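Section 4. Mounting the Arms and Teaching the Table Its Manners

By now you should have two arms that move when told and stop when told, and a table you are willing to drill holes in. If either arm still does the slow shrug described at the end of Section 3, go back and swap the shoulder connectors. It will not get better on its own. We waited.

This section covers bolting down the bases, telling the Sedusura controller where the table is, and running a first exercise in the simulator before you run it on anything you paid for. Allow an evening. Efa Kemeys did hers in a lunch break and would like everyone to know that, but she had already drilled the table for a previous attempt.

4.1 Before you start

You need:

The two arms, assembled, with grippers fitted
Two square base plates and their bolts
A square table that doesn't rock
A hex key that fits the base bolts (the one in the bag fits; the one in your drawer nearly fits, and will round the heads)
A tape measure
Dark floor tape
The Skedar software, installed on a computer that is not also being used to play music for the whole workshop

CAUTION: Unplug both power supplies before mounting. An arm that has lost track of its home position will try to find it when powered up, and it does not care whose hand is on the bolt.

4.2 Mounting the bases

1. Clear the table completely. Mugs too.

2. Set both base plates along the back edge, one on either side of center. Leave 400 mm between the centers of the plates. Closer than that and the elbows meet. Much farther and they can't hand anything to each other, and then you have built two one-armed robots at twice the price.

3. Mark the bolt holes with a pencil, take the plates away, and look under the table. There is often a brace exactly where you were about to drill. Shift both plates together if so, and write the new position on the underside where you will find it again.

4. Drill, then bolt the plates down finger-tight.

5. Seat each arm on its plate and tighten the bolts in a cross pattern, a little at a time.

6. Lean on each base with the heel of your hand. If the plate lifts, tighten again. If the table lifts, you need a heavier table.

7. Put a corner of tape on the floor at each front leg. When somebody bumps the table, and somebody will, you can push it back to the marks and skip half of 4.3.

NOTE: The cables leave the arms at the back. Give them a loop of slack big enough for a full swing to either side. Haf Mathias routed hers neatly, with ties every few inches, and the first full swing pulled the controller off its shelf.

4.3 Telling the software where the table is

Skedar believes the table is wherever you say it is. If you are 2 mm off, grasps will look clumsy. If you are much more than that, the gripper will attempt to enter the wood.

1. Power up the left arm only. Wait for the steady light.

2. Open the setup page and choose Touch Points.

3. With the arm in free mode, guide the gripper tip by hand to the front left corner of the work area and press Save. Repeat for the other corners, in the order shown on screen. The order matters. Going around the other way gives you a table that is upside down, as far as the software is concerned, and it will plan accordingly.

4. Repeat with the right arm.

5. Compare the two height readings. They should agree to within 2 mm. If they don't, check for sawdust under a base plate.

6. Save the file under a name you will recognize. The workshop machine currently holds "table," "table new" and "table new REAL," and the last one is wrong.

CAUTION: In free mode the arm holds up its own weight but not much else. Let go of it gently. Don't hang a jacket on it.

4.4 The first exercise, in simulation

The practice room is called Nondetti, after a cat. It loads with the table, both arms and a set of small parts, and it costs nothing to wreck. Run everything here first. The exercise is a simple one on paper: the left arm works at the gray box while the right arm stays out of the way.

1. Start the simulator and load Nondetti from the Rooms menu.

2. Load your table file from 4.3. The tabletop may jump a little as your measurements replace the default ones.

3. Park the right arm. The park pose swings it out past the back right corner, with the wrist over the floor. It looks careless, but it leaves the tabletop free for the other arm.

4. Set the left arm's speed to 20 percent. You can raise it later. Everyone does, and everyone lowers it again.

5. Press Step, not Run. Step moves the arm through one waypoint and waits for you.

6. At each waypoint, turn the view and look from the side as well as from the front. A gripper that seems to be resting on the lid from one angle may be hovering over it from another.
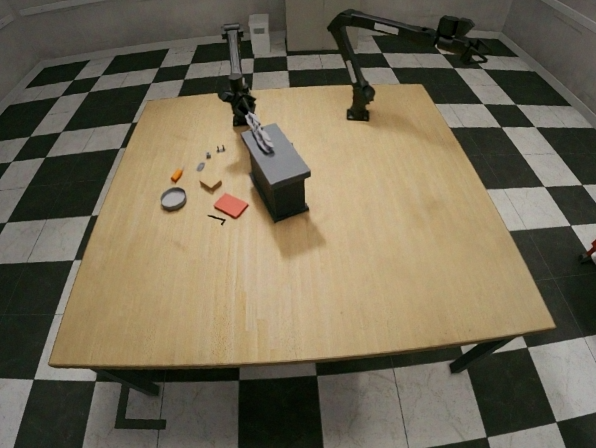 7. When the left arm has made contact with the lid, open the Forces panel. A steady reading is good. A reading that twitches means the part is being pushed into the box harder than the simulator can work out, and it will eventually settle the matter by flinging something across the room.

8. Step back up to the clearance height before moving sideways. The planner will happily take the short way and drag the part along the lid if you leave Clearance unticked, as it is by default, for reasons lost to history.

9. Press Reset and do it again from the start. We ask for 18 clean passes before you move to the real arms. Haf picked that number, and every attempt to argue her down to a dozen has ended with somebody buying a new gripper finger.

NOTE: The small parts beside the box are there to be in the way. Pegs, blocks and the like are what your real table will have on it by the second day, and a plan that only works on a bare surface isn't worth much. Leave them in. If the arm knocks one over, the pass doesn't count.

NOTE: Leaving a hex key on the table in simulation is harmless. Leaving one on the real table while an arm is running is how you find out where the key goes.

4.5 Moving to the real table

1. Lay out a box and parts to match the simulated table as closely as you can. A ruler helps. Guessing helps less.

2. Check that the table is still on its tape marks.

3. Power up both arms, park the right one first, and stand clear of the back right corner. The parked wrist sits over the floor at a height that has caught two of us in the ribs.

4. Keep one hand near the stop button for the whole run. If your phone rings, press stop, then answer it.

5. Step through the program at 20 percent, exactly as before. Don't use Run today.

6. Write down anything that differs from the simulated pass, however small. The usual suspects are listed in 4.6.

4.6 When it goes wrong

The gripper stops above the lid. Your box is shorter than the simulated one. Measure it and correct the height in the Parts list.

The gripper doesn't stop at the lid. Press stop. Then measure the box.

The part turns in the fingers. The pads are dusty, or the part is being held too near one end. Wipe the pads with a damp cloth, let them dry, and move the grasp point toward the middle.

The right arm leaves its park pose by itself. It has been given the left arm's program. Swap the names on the setup page, and label the cables this time.

Both arms freeze and the screen says Ông. This is the watchdog process, named by its author after his grandfather, who also disapproved of things without saying why. Close the software, count to 20, and open it again. If it comes back more than once in an evening, send us the log file from the Skedar folder along with a note of which step you were on.

Tightening the base bolts after the first week is covered in Section 5, together with gripper pads and the matter of the squeak.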